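How to pack a mixed parcel so it arrives in one piece

Most breakages in the post come from things moving about inside the box. A parcel is dropped, tipped on its side and stacked under heavier ones, and anything with room to slide will pick up speed and hit something else. This page covers packing a box with several items of different weights and shapes, such as jars, books, a mug and a candle. It assumes you are sending it within the country by an ordinary parcel service.

What you need

A double-walled cardboard box, new or nearly new
Strong parcel tape, 50 mm or wider
Plain packing paper or old newspaper
Bubble wrap for anything that can break
Two or three flat pieces of card to use as dividers
A tape measure and kitchen scales
A marker pen

Parcel tape is worth buying properly. The thin clear kind sold in stationery aisles lifts off cardboard when it gets cold. I use the brown Flisico tape, which tears by hand and stays down on dusty card, but any tape sold for removals will do.

Choosing the box

Lay all the items on a table in the shape you think they will take in the box. Measure the length, width and height of the group, then add 10 cm to each measurement. That gives you 5 cm of padding on every side. If the nearest box is a bit bigger, you can fill the gap. If it is a bit smaller, don't be tempted. A box that bulges will not stack flat, and the seams go first.

Reused boxes are fine if the corners are still sharp and there are no soft patches. Press the middle of each side with your thumb. If it dents easily and stays dented, put it in the recycling. Take off or cover every old label, including the small barcode stickers on the ends, or the parcel may set off for the wrong depot.

Wrapping the items

Wrap everything separately, even things that seem tough. Two unwrapped tins will knock against each other all the way and one of them will arrive scuffed.

For glass and china, use two layers of bubble wrap with the bubbles facing in, and tape it so that it can't unroll. Stuff mugs and empty jars with paper before you wrap them. Handles break more often than anything else on a mug, so roll a strip of paper and tuck it through the handle first. Full jars should also go into a sealed plastic bag, with the lid taped round once.

Books go in paper, with a piece of card on each cover if the corners matter. Candles and soap want paper only, as bubble wrap can leave marks on wax.

Filling the box

Tape the bottom seam with three strips: one along the join and one on each side of it. Then tape across both ends, so that the tape makes an H shape. Put in a 5 cm layer of crumpled paper and press it down with your hand. It should spring back a little.

Heavy things go in first, flat on the paper and towards the middle. Leave a gap between each one and the next, and fill the gaps tightly with more paper. Long items should lie down along the length of the box. Stood on end, they act like a hammer when the box is turned over. 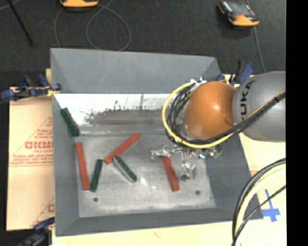
Page last changed: June, by the site editor

When the first layer is firm, lay a piece of card across it. The card spreads the weight of whatever comes next and stops small things working their way down. Put lighter and more fragile items on top of the card and fill round them in the same way. Finish with another 5 cm of crumpled paper, slightly higher than the top of the box, so that the flaps push it down as they close.

Before you tape the top, hold the flaps shut and shake the box gently from side to side. If you hear or feel anything move, open it and add more paper. I usually find the gap is in a corner.

Closing and weighing

Tape the top with the same H shape as the bottom. Weigh the box after it is taped — paper and card add more than people expect. My last one came to 1000 g more than the contents alone, which pushed it into the next price band. If your scales are too small for the box, stand on bathroom scales with it and take away your own weight.

Write the address on the largest flat side, clear of the seams. Put a slip of paper with both addresses inside the box as well, on top of the packing, in case the outer label comes off. "Fragile" stickers do no harm, but pack as if there were none.

Where to send it from

The Curkby counter takes parcels until half past five and has a weighing scale you can use yourself. It is quietest on a Wednesday. The Ngau shop on the corner accepts prepaid boxes only and will not take anything longer than 51 cm. Clornudis collects from the door, but the box has to be ready when the driver comes.

Always ask for proof of posting and keep it until the parcel has arrived. Take a photo of the contents before you close the box too, as most services want to see one if you make a claim.

Related pages: Sending plants by post. Wrapping a picture in glass. Folding a 40 cm square box from flat card.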